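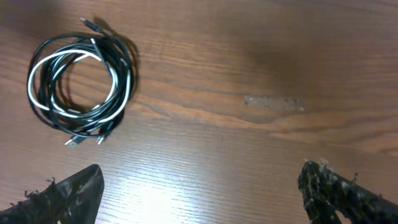 Ibarra Reading Society
Minutes of the October meeting of the Fiction Selection Panel

The meeting was called to order at 7:05 p.m. A quorum was present. The minutes of the previous meeting were approved with one correction: the publisher of the spring thriller is Gonidetti Press, and the order was placed directly with that firm.

1. Circulation
The panel received the quarterly report. Loans of crime and suspense titles stood at 1416, against 964 for all other fiction. The report was accepted as read.

2. Winter title
Three novels had been put forward. After discussion the panel voted, five to two, to adopt "The Rusonon Inheritance." Members opposed asked that their concern about its length (845 pages) be recorded. It was agreed to divide the reading over two sessions, with the break at the end of Part Two.

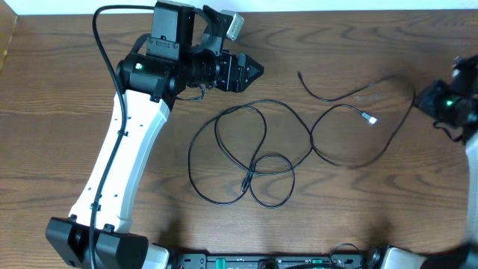 The panel further agreed that discussion questions for the first session will not refer to the identity of the narrator's brother.

3. Paranormal series
A request to purchase the remaining volumes of the Sotix series was considered. The panel approved spending of up to $300, on condition that the volumes be bought in paperback. Volume four is out of print and will be sought secondhand.

4. Author evening
No reply has been received from the agent. The item was carried over.

5. Other business
A motion to begin meetings at 6:30 p.m. failed for lack of a second.

The meeting adjourned at 8:20 p.m. The next meeting will be held on a Thursday, in the same room.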